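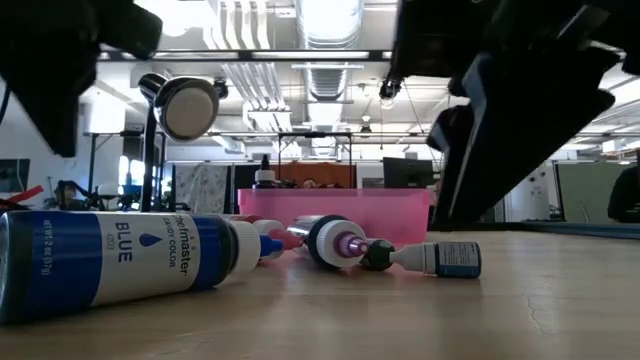
We use cookies to keep this site running and remember your settings. Accept Decline

Search tips and how-tos Go

Knife and machete upkeep – the quick list

Jun 6, 2022 by Joris Jansen

Writing this between jobs so forgive the shorthand. People at the shop in Tatbridge keep asking the same stuff about blades that come in orange with rust or won't cut string, so it goes here and I can point at it. Pocket knives, fixed blades, machetes, hatchets. Kitchen knives too, mostly the same deal.

Wipe it. Every time. Carbon steel spots fast, apple juice and tomato are the worst, sweat is up there. Dry rag in the pocket, wipe before it goes back in the sheath. Stainless buys you time. It still rusts if you leave it in a wet tackle box all winter.

Oil. Mineral oil from the drugstore if the blade ever touches food. Anything else, gun oil is fine. Two drops, spread with a finger of old T-shirt, going spine to edge so you don't open up your thumb. If you can see it run, too much. Don't use olive oil or the stuff by the stove. It goes sticky, then it smells, then you're scrubbing it off with dish soap and cussing.

Light rust. Start gentle. Oil and a wad of 0000 steel wool, small strokes, same direction as the grind lines. Baking soda paste works on spots if that's what's in the house. On a mirror polished blade skip the wool, it leaves haze. Metal polish on a soft cloth and some patience.

Heavy rust. White vinegar soak, blade only, keep the handle out. Check it every little while, scrub with an old toothbrush, put it back if it needs more. Do NOT go to bed and leave it. I have a Hendriks bush knife on the wall with an edge like a saw because I did exactly that. When it's clean, rinse in water with baking soda stirred in, dry it hard, hair dryer if you have one, oil right away. It'll flash rust while you stand there looking for the oil so have the oil out first.

Patina isn't rust. Gray, blue, kind of smoky – leave it alone, it's helping. Orange or red, and it comes off on your finger – deal with it.

Sharpening, short version

Mark the edge with a black marker. A few strokes on the stone, look where the ink went. Ink still on the very edge, your angle is too low. Ink gone only at the edge and nothing behind it, too high. Fix and go again. Best trick there is and it costs a marker.

Water stones – soak the coarse ones if the maker says soak, splash the fine ones. I do almost everything on a 700 grit stone and then a strop. Fine for camp and yard. If you shave with your machete we need to talk.

Strop is a leather belt glued to a scrap of board. Rough side up or smooth side up, people fight over it, both work. Pull the blade away from the edge, never into it. Light. Lighter than that.

Machetes want a file, not a stone. Clamp it flat to the bench with the edge hanging over, push the file in one direction, lift on the way back. Gloves. A file catches and your knuckles go right down the edge, ask me how I know. Leave a machete edge a bit fat, thin ones roll on the first knot.

Chips. Little ones sharpen out over time, don't chase them all in one evening. Big ones, file the whole edge back even. Stay away from the bench grinder unless you're going to dip in water every pass. Steel turns blue, that part's soft now and it wont hold an edge.

Handles

Wood loose on the tang? See if it's the pins first. Pins tight and it still moves, wood has shrunk. Linseed oil, thin coat, wipe off the extra, next day another thin coat. Lay the rags out flat outside to dry, or drop them in a metal can of water. Balled up linseed rags can catch fire by themselves. Really. Not a garage legend.

Still loose, then epoxy. Clean the gap with a toothpick and rubbing alcohol, let it dry, work slow-set epoxy in, clamp. Masking tape on the blade before you start or you'll be picking glue off it with a fingernail. Don't use the 5 minute kind, it gets brittle.

Cord wraps – take a picture of it before you unwind it. You will not remember. Wash the cord in a sock, warm water, let it dry all the way, rewrap tight.

Hatchet head wobbling: new wedge. Soaking it in a bucket works till it dries, then it's worse than before.

Sheaths and storage

Never store a blade in its leather sheath. Most common one I see. Leather holds damp, and tanning salts pit the steel right where you can't see it. Sheath in one place, knife in another. If you want them together, tie the sheath to the handle.

Leather goes stiff – neatsfoot oil, tiny amount. Too much and it goes floppy and the knife falls out. Nylon and plastic sheaths, shake the grit out. Grit in there is what scratches your blade, people blame the sheath maker.

Green gunk on brass guards or snaps, that's the leather and the brass reacting. Toothpick, bit of polish, wipe. Comes back. Do it again in spring.

Drawer storage – wrap in waxed paper or slide on a split length of garden hose. Wall display – not over a radiator, not on the bathroom side of the house, and put the hooks into a stud. Bare carbon steel on a wall, coat of paste wax instead of oil. Oil just collects dust and turns to fuzz. Microcrystalline wax if you're feeling fancy.

For a long put-away, say December till the yard wakes up: clean, dry, heavy oil, waxed paper, a silica gel pack out of a shoebox in the same bin. Look at it once halfway through. I keep 23 blades in a Joltura toolbox like that in an unheated garage and the only one that rusted was the one I put away dirty.

Folders

Lint in the pivot, that's most of the gritty feeling. Warm water, drop of dish soap, work it open and shut, blow it out, dry it, one drop of oil in the pivot. Screws working loose – a dab of the removable threadlocker, the blue. Not red, you'll never get it apart.

Lock slips at all, stop using it. Doesnt matter how nice it was.

Last bits

Dishwasher – no. Not knives, not any of them.

Prying – get a pry bar. Tips snap.

Old tape gum or sap on the blade, rubbing alcohol first, then a little oil on a rag. Sap loves oil.

Cutting a new sheath pattern? Cereal box cardboard first, then leather. Leather costs money.

Out of town next couple weeks so if you write in about a blade, say what steel it is if you know, and how long it's been sitting. I'll get to it when I'm back – hatchets first, there's a pile.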